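The Second Arm

The request for a second arm was due at Drernitz by noon, and at nine Thịnh Khúc had four lines filled in. He had the arm itself, the controller, the mounting hardware and the freight from Gruveck. The box marked Justification was blank.

He had written one before, in July, for 72 replacement fingertips. It ran to a sentence and was approved the same day. An arm would need more.

He opened the log. The single station had completed 137 sorts in the trial period and had stopped for a person 241 times. He typed both numbers into the box, looked at them, and deleted the second. Then he put it back. Levano, who approved purchases, would ask for the log anyway.

In the next room the loaner pair was running on the bench. The loan covered 2 arms and ended at the close of the month. He took his laptop in and sat on the stool beside the rail, where he could watch the wrist view in a window next to the form. The task was the one Kiều had set: bricks in two colors, tipped out in a heap, one color to each side.

The other arm was in the view now, its yellow tip almost against a blue brick at the left of the pile. The near gripper waited open over the rail. Most of the reds lay tangled with the blues, and two square ones sat apart, closer in.
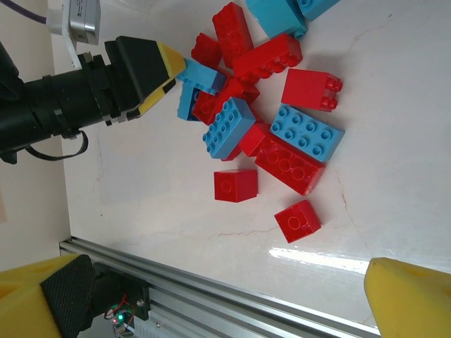

Item 5. Work surface

He had forgotten the table. The white top had fine cracks in it, and the gloss threw a streak of glare across the lower right of the view. He entered one matte top, price to be confirmed, and moved the freight down a line.

Kiều came in with her coat on and read the form over his shoulder.

"You left out spare cables," she said.

"They're under mounting hardware."

"Levano won't look under mounting hardware."

He made them item 6. The total went over the limit for a single signature, so he added a second signature line and typed her name beneath it. She took off her coat and asked for the log.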